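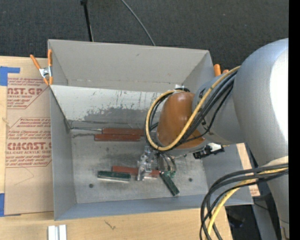 Work in the second reporting period concentrated on coating wear in dry feed handling at the Kozan site. The trial compares two surface treatments, Skindico and an uncoated control, under routine loading with pelleted feed. Scratches and vertical streaks of the kind on the sloping metal panel of the gray bin, together with the ragged worn patch along its lower half, are recorded as grade 3 under the inspection scale agreed in December. Grade 3 does not by itself require a panel to be withdrawn.

Status at 4 September 2025

Loading cycles completed: 2,000 of 3,000 planned.
Inspection interval: every 75 cycles, unchanged.
Coated panels: grade 1 or 2 at all inspections to date.
Control panels: grade 3 on the sloping faces, grade 1 on the side walls.

Wear is concentrated where feed slides. Beril Uçar has revised the inspection sheet so that sloping and upright faces are graded separately. Earlier sheets were regraded from the original notes. Two could not be split and have been excluded from the comparison.

Dust sampling started late. The filters ordered from Fateck arrived in the wrong diameter and were exchanged at no cost to the grant. Zerrin Şimşekoğlu now expects the first complete set of results after 30 further cycles.

Spending is within budget except for freight, which is over. We request approval to move the unspent travel allowance to that line. No change to the total is sought.

Next period: complete the remaining cycles, section one panel of each type, and send the draft wear tables to Ertuğrul Yurt for review.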